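분류: 작업 노트 > 궤도 감쇠 / 재진입 예측

5월, 오전 작업분

Dutum 상단 로켓 몸체의 재진입 창 재계산. 지난번 항목에서 남긴 문제는 두 가지였다. 탄도계수 추정치가 해마다 따로 놀았고, 태양 활동 입력값을 어느 시점 것으로 고정했는지 기록이 없었다. 후자는 설정 파일을 뒤져 확인했다. 3월 예측값이 그대로 들어가 있었다. 4월 관측값으로 교체하고 전 구간을 다시 돌림.

입력 조건
- 초기 궤도: 근지점 158 km, 원지점은 최신 궤도요소에서 그대로 가져옴
- 대기 모델: 기존과 동일. 모델 교체는 이번 항목에서 다루지 않음
- 항력계수: 텀블링 가정, 자세 고정 해는 비교용으로만 저장
- 표본 수: 3671회 (중단된 실행 제외)

표본 수가 어중간한 것은 야간 실행이 디스크 용량 부족으로 멈췄기 때문이다. 남은 분량을 채울지 고민했으나 분포 꼬리가 이미 안정되어 있어 그대로 쓰기로 했다. 중간에 끊긴 실행의 출력은 Restrepo 서버의 임시 폴더에 남아 있음. 지우지 말 것. 난수 시드를 대조할 때 필요하다.

결과 요약. 재진입 시각 분포의 중앙값이 이전 계산보다 앞당겨졌다. 폭은 줄었지만 그 가운데 얼마가 태양 활동 입력 교체의 효과이고 얼마가 궤도요소 갱신의 효과인지 아직 분리하지 못했다. 두 변수를 한꺼번에 바꾼 것은 내 실수다. 한쪽만 바꾼 실행을 오후에 추가한다.
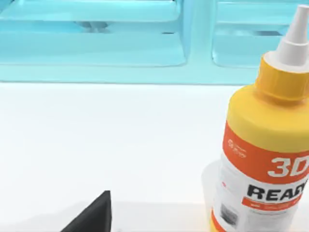 파편 생존 해석

Histar로 넘긴 파편 목록은 9개 항목. 압력 용기류와 엔진 노즐부가 대부분이고 외피 패널은 전부 고고도에서 소실되는 것으로 나온다. 분리 고도는 관례대로 78 km 부근에 두었다. 이 값에 대한 민감도는 예전에 Marleny Arango가 정리한 표가 있으나, 그 표는 알루미늄 탱크를 기준으로 한 것이어서 티타늄 용기에 바로 적용하면 안 된다.

티타늄 구형 용기 쪽이 계속 걸린다. 방사율을 어떻게 잡아도 지표까지 도달한다. 방사율을 상한으로 두면 표면 온도가 융점 아래에서 머물고, 하한으로 두면 일시적으로 융점에 닿지만 녹는 질량은 얼마 되지 않는다. 따라서 생존 여부 판정에는 영향이 없고 충돌 질량만 조금 달라진다. 인명 피해 확률 계산에는 하한과 상한을 모두 넣고 큰 쪽을 보고하기로 함.

노즐부는 사정이 다르다. 형상을 원통으로 단순화하면 살아남고, 원뿔대로 바꾸면 소실되는 경우가 나온다. 기준 면적을 정하는 방식이 둘 사이에서 달라지는 것이 원인으로 보인다. Histar의 형상 정의 문서를 다시 읽어 볼 것. 원뿔대의 기준 길이가 축 방향인지 모선 방향인지 본문과 부록의 표기가 일치하지 않는다.

낙하 구역 지도

Finura에서 지상 궤적을 뽑아 인구 격자와 겹쳤다. 첫 출력은 날짜변경선에서 궤적이 끊겨 태평양 구간이 두 조각으로 나왔다. 경도를 0~360 범위로 바꾸어 해결. 고위도 쪽은 격자 셀 면적 보정이 빠져 있어서 밀도가 과대평가되고 있었다. 보정 코드는 별도 브랜치에 올려 두었고 아직 병합하지 않았다. 검토 부탁.

재진입 창이 아직 궤도 주기의 4배를 넘기 때문에 지도에 특정 국가를 강조 표시하는 것은 의미가 없다. 지난번 내부 공유본에서 색을 칠한 구역을 낙하 예상지로 읽은 사람이 있었다. 이번 판부터는 궤적선만 넣고 범례에 시간 폭을 함께 적는다.

남은 일
- 태양 활동 입력만 교체한 실행, 궤도요소만 교체한 실행을 각각 추가
- 탄도계수를 연도별이 아니라 근지점 통과 구간별로 다시 맞춤
- 원뿔대 기준 길이 확인 후 노즐부 재해석
- 면적 보정 브랜치 병합
- Marleny에게 민감도 표의 원자료 위치 문의

15시 추가. 태양 활동 입력만 바꾼 실행이 먼저 끝났다. 중앙값 이동의 대부분이 여기서 나온다. 분포 폭은 거의 그대로이므로 폭이 줄어든 것은 궤도요소 쪽일 가능성이 크다. 나머지 실행이 끝나면 같은 축으로 겹쳐 그리고 이 항목 밑에 이어서 적는다.

최종 수정: 5월, 15:40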